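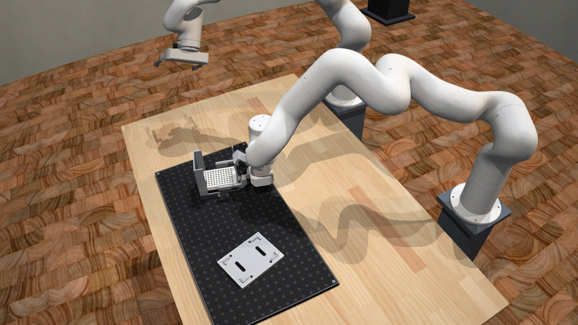
Vol. 7, Issue 2 – Page 6

Flovley adds remote demonstration to its simulated lab cell

Flovley has released an update to Rotau, its simulation package for laboratory automation, that lets an operator demonstrate a plate-handling task by remote control before any hardware is installed. The new module, Puketti, records joint positions, gripper state and contact forces as the operator steers two simulated arms at a shared table.

The reference task uses a multi-well plate held in a fixture on a perforated breadboard. The operator approaches the plate from the side, closes the fingers and transfers it to a second station. Each arm has its own hand controller, and either one can be frozen in place while the other is moved.

"The approach is where most demonstrations go wrong," said Oleksandra Tkachenko, who leads the Rotau work. "A few degrees of wrist error and the fingers hit the bracket first. In simulation we reset and record again."
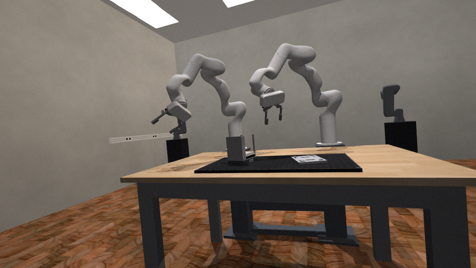

Rejected attempts are kept with the accepted ones and tagged by cause. Puketti can also replay a demonstration with the fixture shifted or turned slightly, and it discards any replay in which a finger touches the board. Lighting and wall finish can be varied between replays – the arm trajectories are left alone.

Karabo Mofokeng of Mykhailiuk, an integrator that tested the module ahead of release, said new operators needed seven practice runs before their recordings were clean enough to train on. Depth judgment was the main difficulty. His team now has them work with two camera views open, one close to the fixture and one facing the arms.

Puketti ships with six task templates. Hand-guided teaching on physical arms, with recordings stored in the same file format, is planned for March.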